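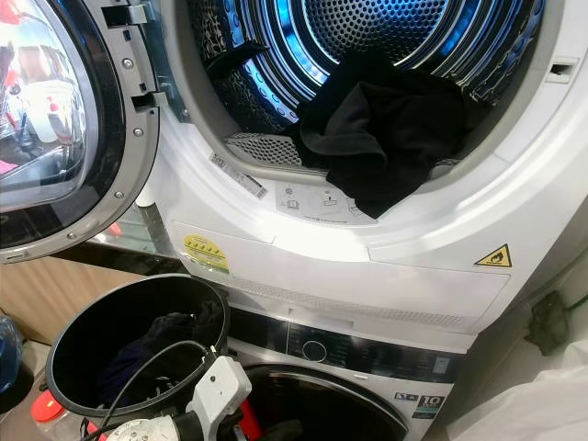

Dryer on top of the washer, door open.

Saber account security FAQ

Got a text with a login code I didnt ask for. Now what?
Don't share it. Change your password, then sign out all devices. Takes a minute.

Do I have to use two-step login?
Yes, from March. All 1,236 accounts, admins included.

Lost my phone.
Use a backup code. No codes left? Email Etelka Bodnár, Tuesday is quickest.

How long should a password be?
At least 9 characters, longer is better. Not one you use on Trerkora or anywhere else.

Someone called saying they're from Luvside support.
Hang up. We never call for passwords. Report it to Margit Borbély, with the number if you have it.

Is my data encrypted?
Yes, stored and in transit. Backups to.

Can I get the login logs?
Last 100 entries, under Settings > Activity.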